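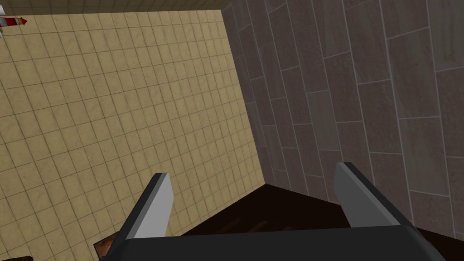
How a Robot Hand Learns to Hold Things (and How We Built One in a Shed)

Hold your hand up in front of you and pinch your thumb and one finger together. Now open them wide. Now pinch again. You have just done nearly everything that the simplest kind of robot hand can do! It doesn't sound like much, but try going a whole breakfast using only your pinch, and you'll find you can still pick up toast, turn a page, and (with a bit of patience) pull on a sock.

A robot hand like that is called a gripper. Ours has two fingers. Each one has a flat inner face, so that when the fingers close they press against a thing from both sides, and the wide part that joins them together is called the palm, just like yours.

My name is Pirmin Berchtold, and on Saturday mornings I help out at a shared workshop called Modier. A shared workshop is a place where people who don't have room for a big bench at home can come and use one. We have saws and drills and a great many jars of screws, and one long table by the window where the younger builders sit. That's where our robot arm is being built. The children named it Trostamance, after a dragon one of them had made up, and by now I can't imagine calling it anything else.

What makes the fingers move?

Inside the palm of our gripper there is a small motor. The motor turns a little gear, which is a wheel with teeth around its edge. On each side of that gear sits a flat bar with teeth of its own, called a rack. When the gear turns one way, the two racks slide apart and the fingers open. When it turns the other way, they slide back and the fingers close. You can try it with a pencil between two rulers: lay the pencil flat on the table, put one ruler underneath and one on top, and roll the pencil. The rulers will slide in opposite directions, and so do our fingers.

How hard should it squeeze?

This was the trickiest part for us, and it took most of December. Squeeze too softly and the thing slips out. Squeeze too hard and, well, we went through quite a lot of crackers. Your own skin is wonderful at this job. It feels a cup begin to slide and tells your fingers to tighten up before you've even thought about it. Our gripper has no skin, so we measure how hard the motor is working instead. When the fingers meet something solid, the motor has to push harder, and the computer can tell. We gave the squeeze a scale that goes up to 51, for no better reason than that the girl who wrote that part of the program liked the number. A sponge ball needs 2. A wooden block needs 20.

Practicing in a pretend room

Before we let the real arm try anything new, we let it try inside the computer. This is called a simulation. You draw a room, with a floor and walls and tiles and whatever else you like, and you put a drawn robot into it. The computer works out what would happen if the robot moved this way or that way. If the pretend gripper bangs into a pretend wall, you just start again, and there's no dent to fix.

Our arm had 4,000 practice tries in its pretend room before it picked up its first real block. I could never have sat through that many at the bench, and the motor would have worn out long before my patience did. (Probably. It was a close thing on some mornings.)

The pretend room isn't perfect, though. A real block might be dusty or have a chipped corner, and the table wobbles a little when somebody is sawing. So we make small changes each time, moving the block a bit or changing the colors and the light, so that the robot doesn't get used to just one place.

Something to make at home

You'll need two craft sticks, a rubber band, and a small piece of folded cardboard. Put the cardboard between the sticks at one end and wind the rubber band tightly around all of it. Now squeeze the sticks together in the middle, and the open ends will pinch. See if you can pick up a cotton ball, then a coin lying flat on the table. The coin is much harder! Try wrapping a bit of tape around the tips, sticky side out, and have another go.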